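Speaker notes: Bond ladders for people who hate thinking about bonds
Ramil Bautista, Maglaya savers' evening, Dec 3, 2023

Slides are short, I talk long. If you weren't there, read these with the handout open.

Start with hello, thanks for the soup, phones on quiet please. 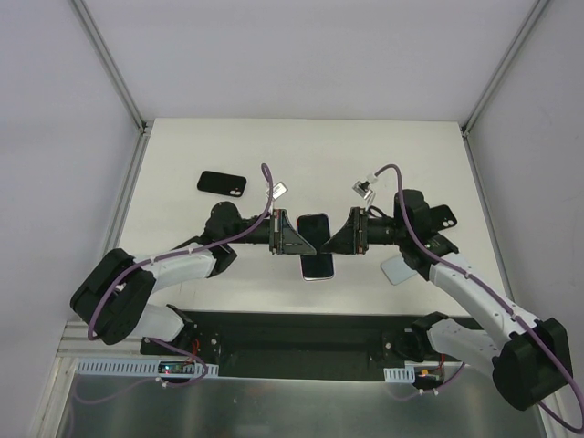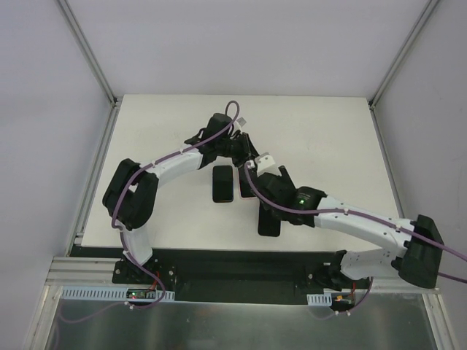 What is a bond ladder?
It's a set of bonds that come due at different times, so a piece of your money comes back to you on a regular schedule and you decide each time whether to spend it or lend it out again.

Say that twice, slowly. Last time I rushed it and spent the whole break explaining it again by the coffee.

SLIDE: Why I started

Tell the Ustska story. I had one bond, just one, a Ustska note I bought because the rate looked great and the form was short (I do like a short form). When it came due, rates had dropped and I had the whole lot to put somewhere on the same morning. Everything on offer paid less. I sat at the kitchen table grumbling and then put it all in one place again, same mistake, different paper.

Pause for laugh. If no laugh, keep going.

The point of the story: I had tied all my money to whatever rates happened to be on a single date. A ladder spreads that out. Some of your money comes up for renewal in a good year and some in a lousy one, and you end up with something in the middle. I can live with the middle!

SLIDE: Building one

Draw this on the flip chart, don't use the slide, the slide is ugly.

Pick how much you're putting in. I'll use 3000 a rung with 7 rungs, one coming due each year. First rung comes due in a year, the last one in seven. When the first one pays back, you take that money and buy a new seven-year bond, and it goes on the far end. After you've done that for a while, every rung is a seven-year bond, but one of them is always less than a year from paying you back.

Someone will ask if the rungs have to be equal. No. If you know you've got a roof to pay for in year four, make year four fat. My brother-in-law did his around tuition bills and it looks like a staircase built by a drunk, and it has worked fine for him.

Someone else will ask how long it should be. As long as you can stand. Longer bonds usually pay more, though not always, and these days short ones have been paying as well or better, so don't stretch out to the far end just for the sake of it. Look at what each year pays you before you fill it.

SLIDE: What goes on the rungs

Keep this quick, it's in the handout.

Government bonds: boring, easy to sell, first choice for most people in the room.

Bank CDs: also fine. Check the early withdrawal penalty. Check that you're under the insurance limit at each bank, counting everything you already keep there, checking account included.

Company bonds: pay more, and they pay more for a reason. This is where I bring up Grorkura. Their paper was offered at 2 points over everything else on the page, and three people at my old office asked me if they should load up. I told them to read the part about who gets paid first if the company goes under. It was unsecured. Two of them still bought it, a small amount each, and that's their business, they knew what they had. The one thing I'd beg you not to do is make a company like that your entire ladder. One rung, maybe. A skinny one.

Read the word "callable" out loud and make them write it down. A callable bond can be paid off early by the company, usually when rates have fallen and it suits them. You get your money back, sure, but right when you least want it, and there's a hole in your ladder. My Senard bond got called on me. I opened the letter thinking it was an ad.

SLIDE: Mistakes I have made so you can skip them

Go through these fast and don't apologize for them.

Forgot about accrued interest. If you buy a bond from somebody else partway between payments, you pay them for the interest they've earned so far. On one purchase mine came to 552 and I called the broker in a panic, sure I'd been robbed. I got it back at the next payment date, of course.

Looked at the coupon and ignored the yield. The coupon is what the bond pays on its face value. The yield is what you earn on the price you paid. If you paid over face value, your yield is lower than the coupon. Have the two columns on the handout, page 2, point at them.

Let cash sit. A rung came due in December and I didn't touch it until spring, earning next to nothing. Put the due dates on your calendar the day you buy. Put a reminder a couple of weeks ahead too, so you have time to shop around.

Checked prices every day. The price of a bond bounces around between now and when it comes due. If you're holding to the end and the borrower pays up, you get face value whatever it did in between. I stopped looking and I sleep a lot better. (But if you might need the money early, the price matters plenty, so keep your emergency cash out of the ladder completely.)

SLIDE: Taxes

I am not a tax person. Say so. Interest gets taxed as you go in a regular account, and the rules differ between government, city and company bonds. Ask whoever does your return before you buy, bring the list of what you're thinking of, and let them earn their fee.

SLIDE: Questions

Ones I got last time, in case the room is shy:

Ladder or bond fund? A fund is less work and spreads your money over far more borrowers. A ladder gives you known dates. If you have bills with dates on them, I lean ladder. If you just want some bonds in the mix, a fund is perfectly good and I own one myself.

Do I have to start with all the rungs? Nope, I started with three and added more as bonuses came in.

What if rates go up right after I buy? Then your next rung gets the better rate.

Leave ten minutes for this part. Handouts are in the blue folder, spare pens in my coat.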